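Temik rework line - equipment progress report
To: Durkitz grants desk
Period to end April 2023

Short one this time, most of the spend is still ahead of us. Headings as per your template apart from the travel one, which we've left out as there wasn't any.

Where we are

Bench cell is up and running at the Temik unit. Both arms on the rail, power and comms in, enclosure closed on three sides. We're on cable sorting now - offcuts and short leads into separate baskets, by colour to start with. Connectors come later, and only if the gripper question below gets settled.

Cell was supposed to be finished a good bit earlier. The rail came in the wrong length and had to go back, which cost us 7 working days. No charge from the supplier for the swap but they wouldn't cover the carriage either. It's in the small items line.

Spend so far

Arms, rail and mounts are paid for. Baskets, wiring, trough and fixings came out of small items. That line is now nearly gone, with £218 left in it, and we'd like to top it up from contingency if you're happy with that. Please say either way, we won't move anything until we hear.

Software came in under. We had allowed for a paid licence from Drevon and ended up on their free tier for the bench stage. It may not stay free once we go past two arms. Have kept the licence money where it is for now.

What we've learned that affects the buying plan

1. Grippers. We have two kinds on the bench, the yellow two-finger one on the left arm and the compact white one on the right. The small one is much better for getting hold of a single wire end in a tangle. The yellow one is stronger and easier to repair, and we'd still want it for lifting whole bundles out. Original plan was four of the same. We now think two and two, with one spare set of finger pads for the yellow.

2. Cable runs. Signal cables to the wrists are long and loop about a lot. Fine at this speed. For the full line we'd want proper clips or a sleeve along each link, neither of which was in the first budget. Quote requested from Sfakianakis, not back yet.

3. Baskets. Cheap perforated plastic ones, and they do the job. Sorting goes better with different colours for different contents, so we'll buy a mix. They do slide when an arm pushes on the side, so a locating strip along the back of the table is wanted. Few pounds of angle. 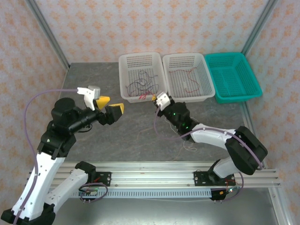
4. Controller boards. The small boards at the rail are too exposed for a shop floor. Need boxes with glands, two per cell. We had assumed the arm supplier included these and they don't. Our mistake, should have been picked up at the quote.

5. Table top. Keep what we have for the bench. For the line we'd like something plainer, thin wires are hard enough to find against a mottled surface.

Quotes for the next stage

Two in, one outstanding. Drevon have quoted for the second pair of arms with the same mounts, delivery 40 days from order. Their service cover is £738 per year for each cell and starts at delivery, wether or not the cell is in use, so it makes sense not to order before the floor space is ready. The second quote is for a full frame and guarding, and it's higher than we had budgeted. We've asked for it again without the front doors, to see what a light curtain would do to the price.

Sfakianakis is the one outstanding, covers sleeves, clips and enclosures together. Chased twice.

Changes we're asking for

Top up small items from contingency, as above.
Swap the gripper order from four the same to two and two. Cost neutral as far as we can tell, will confirm once the invoice is in.
Add a line for board enclosures and cable management. Figure to follow with the Sfakianakis quote.
Hold the arm order until the floor is done.

Risks

Delivery on the arms is the main one. If the floor slips then everything behind it slips too and the service cover question comes back. Second is staff time - the bench needs one person near it most of the day at the moment, more than we put in the bid. Expect that to drop once the pick routine is steadier but we wouldn't want to promise a date.
Spares are thin as well. One wrist motor on the shelf and that is it.

Next report

Due July. Will have all three quotes, a revised budget sheet, and sorting times per basket from the bench. Receipts for this period are going over seperately, the scanner is playing up so some may be photos.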